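Vinzenz Strebel
Thread about our small workroom in Narurside, because several people asked me how we arranged it. It is long, I am sorry. English is my third language, so please be patient with me also.

1/ We took the room in May. It has one wall of red-brown brick and a wooden floor, and these two things are the reason I signed. The price was not the reason. The price is a different thread.

2/ Before us it was used for storage by a bicycle shop. When we came in, it smelled of rubber, and it had hooks in places where a person does not expect a hook. I walked into the same one twice.

3/ First lesson: do not buy furniture before you have stayed one full day in the room. I wanted a long desk against the brick. I had even measured for it. Then I sat there on a folding chair from morning to evening and I understood that a long desk would make everybody look at the bricks all day.

4/ Bricks are nice to look at, but not from so close and not for eight hours.

5/ So we decided on a round table. Neusa Prado had one from her old dining room, with a gray top that has the lines of wood in it. She wanted 59 for it, and she helped to carry. I think this was a very fair price.

6/ A large round table does not go through a normal door in the way you imagine. You must take off the legs, turn the top on its edge and roll it like a wheel. Put a blanket under. We did not put a blanket under, and the door frame has now a gray line at the height of my knee.

7/ Where to stand it: we tried the center of the room first. It looked like a restaurant waiting for guests. Now it is nearer to the brick wall, with enough place left for a chair to go behind.

8/ Please leave more space behind than you think. An office chair with a high back needs room to turn, and somebody always wants to pass exactly when you turn.

9/ About the floor. The boards do not all have the same color. Adalberto Amaral wanted to sand everything and make it even. I asked him to wait 100 days, and if he still wanted it then, I would help him. He has stopped speaking about it.

10/ For cleaning I use a damp cloth and very little soap. Too much water is bad for old boards, this was told to me by everyone, including the man who came to read the meter.

11/ The bricks make dust. I did not know this. You wipe the table in the evening, and in the morning there is a fine red powder on the side near the wall. A soft brush on the vacuum cleaner helps. Brush from top to bottom, slowly.

12/ Some people paint a clear sealer on the bricks against the dust. I made a test in a corner with a small can. The corner became shiny like a wet stone, and I did not like it. I put the can away. If you have used a sealer that stays dull, please write me the name.

13/ Now the flowers, because most of the questions were about them. They are artificial. I am sorry if somebody is disappointed. The light in the room is weak for real plants, and I have already lost a basil and a small fern.

14/ The vase is white and narrow. It cost 13 at the Tiniler shop near the station. I looked also at a green one and a brown one, but in front of the brick they disappeared. White is easy to see against red-brown, and purple too.
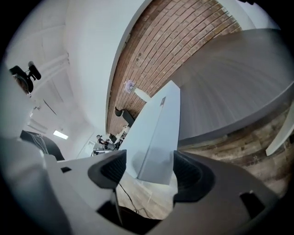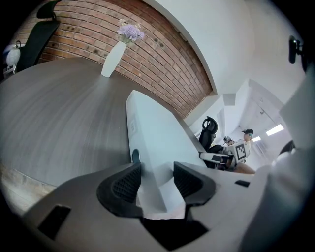 Both times the same corner of mine: brick wall, white vase, purple flowers.

15/ I want to say a word for the purple. Tarcísio Miranda voted for yellow. Yellow next to brick reminds me of a bus station in my childhood, I cannot explain it better. The purple is calm, and it goes well with the gray of the table.

16/ If you buy artificial flowers, buy a small bunch. The big ones look like a hotel. Take also one with some green leaves, because the stems alone look very much like plastic.

17/ To clean them: a hair dryer on cold, outside the window. Once in a month is enough. Do not wash them under the tap. My first ones lost their color into the sink.

18/ Also put something heavy in the bottom of a narrow vase. I use clean gravel. Without it, one elbow is enough and the whole arrangement lies down on your papers.

19/ Next subject: white things. Without planning it, we now have a lot of white in this room. I like it against the wall, but white shows every finger. I keep a dry cloth in the drawer and another one in my bag.

20/ For white surfaces I begin always with the dry cloth, then a little warm water if it is necessary. Careful around labels! If the label becomes wet, the corner lifts, and after this it collects dirt forever. I go around it with a cotton stick.

21/ I do not remove the small labels from things. Everaldo Tavares removes all of them on the first day and he calls it finishing the furniture. Then comes the day when we need the model number, and he looks at me.

22/ Cables. This is my weak point. A black cable on a light floor is the first thing a visitor sees, and I am sometimes a visitor who falls over it myself.

23/ What we tried: tape (it took away some finish of the boards, please do not use it), then a rubber channel (too thick, the chair could not roll over it), then moving the table closer to the socket. Moving the table was the best idea and also the free one.

24/ I still have a cable or two that goes where it wants. I bought cloth ties from Fontes, a pack of 16, and I am using them slowly, as if they were precious.

25/ Chairs. We have black office chairs with mesh in the back. I was against them at the beginning, because I thought black would be too hard in this room. But next to the brick it is fine, and in summer the mesh is a good friend to your shirt.

26/ One advice: change the wheels to soft ones if you have a wooden floor. The hard wheels make small roads in the boards. I found ours with a flashlight, holding it low, and I wished that I had not looked.

27/ The headrest is a matter of debate. Neusa likes it. I am short, and it pushes my head forward as if I must confess something. You can lower it on most chairs, look for a button on the back side. I needed a very long time to find this button.

28/ Light. The brick takes a lot of it. A lamp which was strong in my old apartment is weak in this room. We aim one lamp up to the ceiling, and the evening is much softer now. Directly on the wall it makes hard shadows under every brick.

29/ Sound. A brick wall and a wooden floor together give an echo. When we telephoned, people asked if we were in a church. We hung a thick curtain on the opposite side and it is better, but I would not say that it is solved.

30/ I do not want a carpet. I know that a carpet would solve it. Please do not write to me about carpets, I have received enough messages from Adalberto.

31/ Drilling into the brick: we have not done it. Old bricks can break at the face, and it is not our wall. All shelves are standing on their own feet. If you must drill, ask the owner first and choose the mortar line, because mortar is easier to repair later.

32/ There are a few dark spots on the wall too. I tried to clean one with a dry brush and it did not change. Maybe old glue, maybe paint, I do not know. I have stopped and I find them pleasant now.

33/ My order for tidying on Monday, if it is useful to somebody: papers first, then brick dust, then the table, then the floor, and the flowers go back to their place at the end. If I do the floor before the table, I do the floor two times.

34/ For the table I wipe in the direction of the lines in the top. Across them, you see the strokes when the sun is low. Perhaps only I see them.

35/ What is still missing: a hook for coats (yes, I know, I removed all the hooks), a better place for the printer, and a bin which is not a paper bag. Tarcísio has promised a bin. He promised it in the same week as the table.

36/ Somebody asked if I would choose the round table again. Yes. Four people can sit without a discussion of who has the head of the table. The only problem is the screen, because it never stands parallel to anything and this hurts me a little.

37/ And somebody asked where the vase stands exactly. On the far side, close to the wall, where no arm goes. In the first week it was in the middle, and we were all talking around it.

38/ I will add to this thread when the bin arrives. If you have a room with a brick wall, please show me how you put your table, and tell me what you did against the dust.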